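Chapter 6
Shelf Space and Stock Turnover

6.1 Introduction

A retail store sells goods, but what it manages from day to day is space. Every product on a shelf takes up room that another product could use. The question treated in this chapter is how a store decides how much room each product should get, and how often that decision should be reviewed.

Two measures are used throughout. The first is stock turnover, defined as the cost of goods sold in a period divided by the average value of stock held in the same period. The second is return on space, defined as gross profit divided by the length of shelf assigned to the product. A product may score well on one and poorly on the other. Canned soup turns over slowly in summer but takes up little room; bottled water sells quickly and fills a large part of the aisle.
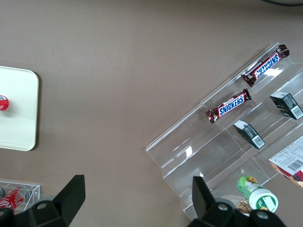 The length of shelf given to a product is counted in facings. A facing is one unit visible at the front of the shelf, whatever the number of units stacked behind it. Adding a facing usually raises sales, though by less each time. The gain from the second facing is larger than the gain from the third – a pattern treated formally in Section 6.2.

Worked problems in this chapter use data from Hagedorn, a grocery store with 1,000 product lines and one delivery each morning. Readers should review the treatment of gross margin in Chapter 2 before going on, as the terms defined there are used without further comment.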